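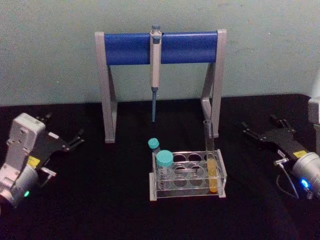 26 July 2020
Bench 2, wet side. Turley buffer work, continued.

Bench reset before the next dilution run. Wiped the black top end to end with 70 percent ethanol, then DI water, then a dry wipe. Old label residue near the wall came off with a second pass of ethanol. No solvent stronger than that on this surface, please. The dull patch on the bench by the sink is from acetone.

Pipette stand is back against the wall. In June it had drifted to the front edge and sleeves were catching the handle. Current layout has the stand behind and the clear rack directly in front of it, so the single-channel comes off the blue bar and goes to the tubes with one short move. Hang it vertical, no tip on. Two entries in the June log mention liquid in the shaft, and both times the pipette had been laid flat with a loaded tip.

Rack: the clear acrylic one stays here. It does not go in the autoclave or the drying oven. Wash by hand, lukewarm water, mild detergent, soft brush through the holes in both upper plates. Check the plates for fine cracks around the holes when it is dry. Crazing shows best against the black top.

Large conical with the teal screw cap goes at the left end of the rack and is kept for the working stock. Left end because the right-handed reach crosses fewer open tubes. The smaller teal-capped tube is for the blank. Caps stay on until the moment of use. The two caps are the same color, so write on the tube wall as well as the cap. A cap put back on the wrong tube is what cost us the first Turley series.

Pipette check, gravimetric, DI water, balance in the side room:
Set volume 300 uL. Pre-wetted the tip, discarded the first dispense, then took the readings in one sitting with the draft shield closed. Scatter within our limit. Mean slightly low, also within limit. No adjustment made. Readings are on the loose sheet taped into the Dufour binder. The plunger felt a little stiff at the second stop. Cleaned and regreased the seal per the maker's sheet and it moved evenly afterward. Repeat the check in a month, sooner if it is dropped.

Note on technique, mostly for myself: the low mean comes from pulling the tip out of the water too fast. Wait a full second after aspirating. Immersion depth 2 mm or a bit more, no deeper. Touch off against the wall of the vessel.

Room conditions: 67 percent relative humidity at the start, which is higher than I like for weighing. The dehumidifier was switched off at the plug. Turned it on and waited 30 minutes before the balance work. Did not record the final value, should have.

Supplies:
Tips for this pipette, one full box left plus a part box. Fastdale order is still open. The last shipment had the wrong rack format and the tips sat crooked on the cone, so check the format code on the outer carton before signing.
Conicals, enough for the run.
Lint-free wipes, low.
Dindow detergent, half a bottle. It foams too much at the dose on the label. Half dose is fine for the rack.

Open items:
The label tape does not hold on the acrylic end panels after washing. Try marking the position on the bench with colored tape in front of the rack.
The bench is level left to right. Have not checked front to back.
Move the waste beaker to the right side before the run. Keep it off the wall side, where reaching it means going over the rack.
Decide whether the blank is made fresh each day or kept for the week. The protocol says fresh and the log says otherwise.

Next: make up working stock, check pH at room temperature, run the short dilution series in duplicate. If the duplicates disagree, stop there and recheck the pipette before making more stock.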